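## Budget et achats

Quel plaisir, cette partie du projet ! Avec Bontu Mamo, j'ai comparé deux pinces pour le bras du banc Talow : celle de Teshome à 527 € et celle d'Adis à 992 €. On a retenu la première, et il nous reste 227 € pour les câbles, la visserie et une caméra de poignet.
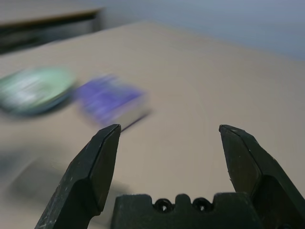

Les doigts de rechange coûtent 75 € la paire. On en prévoit une seule pour l'instant (Els Vanhove nous en conseillait deux !), la seconde passera sur le budget d'août. Reste à obtenir le devis du port jusqu'à Amville.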